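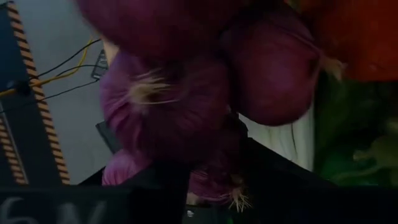 How cold should a storage room be for red onions?

Just above freezing and dry is the target, and the temperature should stay steady. Keep peppers and tomatoes somewhere else.

Home Storage > Onions, garlic, shallots
Thread: Red onions and peppers in one basement room
Views: 1,748

lowtunnel
Posted 2022-09-28
Setup first. Unheated basement room on the north wall of the house, outside Gedden. Poured floor, one vent to the outside, one interior door. The vent has a Horkico fan controller that compares indoor and outdoor temperature and runs the fan when outside air is colder. It does not look at humidity.

Crop is mostly Pastor, a red bulb that keeps fairly well for a red. They were cured under cover until the necks were tight. I also have late peppers and a few tomatoes and only the one room.

Last year I held the room at 8 °C as a compromise. The peppers were acceptable. The onions began to sprout in December, well before I expected. Question is whether to drop the temperature and give up on the peppers, or leave the temperature alone and work on the humidity.

clay_over_gravel
Drop the temperature. 8 °C is inside the range where a bulb that has finished dormancy will start to grow. Humidity controls rooting and neck rot. It has very little to do with top growth. You could run the room bone dry at that setting and still get green shoots.

Peppers are the opposite case. They pit and go soft if held too cold, and they lose water fast in dry air. No single setting suits both crops.

bench_scale
I disagree in part. Variety and cure matter more than a few degrees. I have kept reds in a spare closet at ordinary room temperature and they went longer than the ones in my cold room, which was damp. Warm storage holds sprouting back too. The poor range is the cool middle, and that is where lowtunnel is sitting.

clay_over_gravel
Agreed that the middle is the worst place. I would not recommend the closet, though. Weight loss at room temperature is considerable and the outer scales go leathery. Sound bulbs, yes, but smaller ones.

bench_scale
Weigh them before you say considerable. Mine lost roughly 6 percent and I was satisfied with that.

lowtunnel
Neither of you has mentioned airflow. Bulbs are in slatted trays on Jivberg shelving, 10 cm clear between trays. Is that enough, or do they need to be hung?

fourthcutting
Slatted trays are fine if the layer is shallow. Depth of the layer matters more than the gap above it. With a deep layer, the bulbs in the center sit in their own moisture whatever the fan is doing. Pull one from the middle and check the root plate. If new white roots are pushing out, the air in there is too damp. Dry, brittle root hairs are normal and you can leave them on.

Also get the controller off plain temperature. On a mild wet night it will pull in air that is colder than the room and close to saturated. Dew point comparison is the correct method. I don't know whether the Horkico unit can do it.

lowtunnel
It can't. There is a second input, but it is only a high limit.

fourthcutting
Then put the fan on a timer during wet spells and override it by hand. Crude, but it works.

pithandrind
For the peppers, skip the basement. The warmest part of a kitchen refrigerator is close enough, in a bag with a few holes. Whatever you will eat this week can stay out. Tomatoes stay out in any case until they are fully ripe.

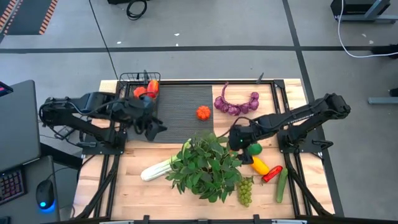
Green pepper on the butcher block, wire basket at the corner.

clay_over_gravel
Holes, yes. A sealed bag collects water and the stem end molds first. Sort out anything with a cracked shoulder before bagging.

bench_scale
I still think half the onions should go in a warm closet as a comparison. Same variety, same cure, weigh both lots at the start. One season of that would settle more than this thread will.

lowtunnel
I can do that. Half to the hall closet, half to the basement with the setpoint down as far as the outside air allows. Peppers to the refrigerator. I will check root plates when I turn the trays and post the weights here in December.

fourthcutting
Post the humidity readings with them — the weights alone won't tell us much.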